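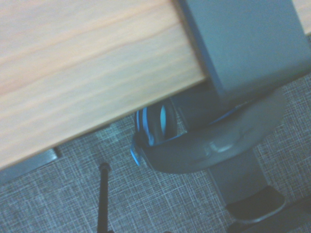 Zultura is a black-and-white fantasy adventure comic written and drawn by Fidel Yáñez and published by Fondale Comics. It ran for 133 issues, a total that includes two numbered 88 and leaves out the one numbered 0, which Yáñez has always described as a pamphlet. The series follows Salehi, a tax collector in the drowned kingdom of Zultura, as he tries to collect a single overdue debt from the sea-wizard Fellach. He is paid in the final issue, in installments.

Publication history

Yáñez began Zultura as a six-page backup feature in a Fondale anthology of war stories, where it was placed behind the letters column and received no letters. When the anthology folded, Fondale found itself with a printing slot already paid for and offered it to the only contributor who answered the telephone. The first issue was assembled from the existing backup pages, a new cover, and a map of the kingdom on which north appears twice.

The print run of the first issue was 150 copies. Fondale's advertising later referred to it as "the sold-out debut," a claim that is accurate as far as it goes. Circulation grew steadily through the "Salt Ledger" storyline (issues 9–22), and by issue 30 the book had a regular monthly schedule, which it kept for most of a year.

A color version was attempted with issue 61. Because much of the story takes place under water at night, the colorist used mainly one shade of blue, and readers complained that they could no longer tell Fellach from the furniture. Black and white returned in issue 64 under the cover line "Now Without Color!"

Plot and characters

Salehi is introduced as a junior clerk sent to recover 336 silver marks owed to the crown. The crown itself is abolished in issue 12, but no one at the palace remembers to recall him. He has no powers and rarely wins a fight. His chief weapon is a brass seal, used twice as a bludgeon and once, in issue 47, to seal something. 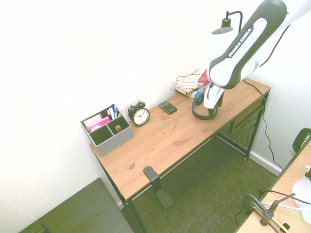

Desk with a wooden top, with headphones and a robotic arm.

Fellach, the nominal villain, is a wizard of great age who could pay at any time and regards the matter as one of principle. Early issues draw him as a towering figure with antlers. The antlers shrink from issue to issue and are gone by the 30s, a change explained in the story as a curse and by Yáñez, in an interview printed in the back of the second collection, as a deadline.

The two do not meet face to face until issue 70. The encounter takes up the whole issue and consists largely of a dispute over the rate of interest, laid out in a strict nine-panel grid. It is generally considered the high point of the series, although a vocal group of readers prefers issue 71, in which there is a shark.
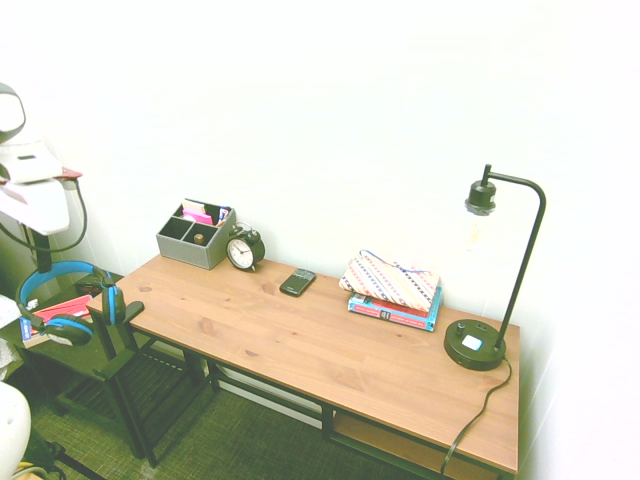

Later storylines widen the cast to include Salehi's replacement, his replacement's replacement, and an auditor who is gradually revealed to be the narrator. The revelation contradicts several earlier captions — most of them signed.

Reception

Reviewers praised the lettering from the start and came around to the rest more slowly. The dialogue was admired for its dryness, an odd quality in a book set on the seabed, while the battle scenes were faulted for being hard to follow and, on one occasion, for being the same battle.

Collected editions

Fondale has issued the series in five paperback volumes. The first runs to 166 pages and omits the letters columns; the fourth restores them, including those for issues that appear in the first. Issue 0 remains uncollected. The second issue numbered 88 is printed in volume four as a footnote.

Categories: Fantasy comics | Black-and-white comics | Fondale Comics titles | Comics set under water | Completed series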